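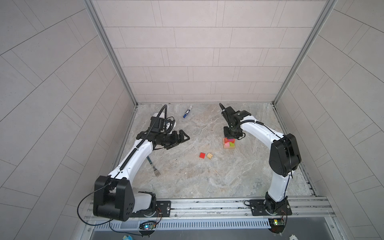 Chapter 3
Surfaces and What They Do to a Room
by Isabelle Lachance, with drawings by Babar Soomro

My first paid job was choosing grout. I was the junior at a small office in Rulbridge, and my boss, a patient woman called Owusu, handed me a box of sample sticks and told me to come back after lunch with one of them. I thought it was a joke. I picked a nice bright white, the client approved it, and when the wall was finished you could hardly tell there were tiles on it at all — just a big pale sheet with a shine on it.

Owusu made me redo the sample board with a dark grout. Same tile, same wall, and suddenly you saw every single rectangle. The room looked busier, and it looked wider too, which I hadn't expected (I'd been so worried about color that I had never thought about lines). I've been a little obsessed with joints ever since, and you'll have to put up with that for most of this chapter.

So let's start with pattern. Pale gray rectangles laid like bricks, each row shifted over from the one below, give you long level lines and short broken uprights. Your eye runs along the long ones. Stack the same tiles in straight columns and the uprights join up, so the wall feels taller and a good deal stiffer. Neither is better! I've used both in the same house, on either side of a hallway, and the owners still argue over which one they like.

Then there's the surface you work on. Marble patterns do the opposite job. They have no grid, they wander, and a swirl of beige or brown next to a strict tiled wall gives your eye somewhere to rest. The trouble comes when both are shouting. At the Votunby house, which we'll visit in section 3.2, the counter and the walls had equally strong patterns, and I spent most of July trying to calm things down with paint. Paint didn't help. A plain strip of metal along the back of the counter did.

Before you read on, go stand in the smallest tiled room you can get into and find out where the tiler started. Look for cut pieces. They're usually tucked into a corner or down behind a door, and they'll tell you which wall was meant to be seen first. Sketch it, badly if you like, and keep the sketch handy. You'll need it for the Gisholm exercise at the end of section 3.1, where we lay out a full wall on paper and decide who gets stuck with the slivers.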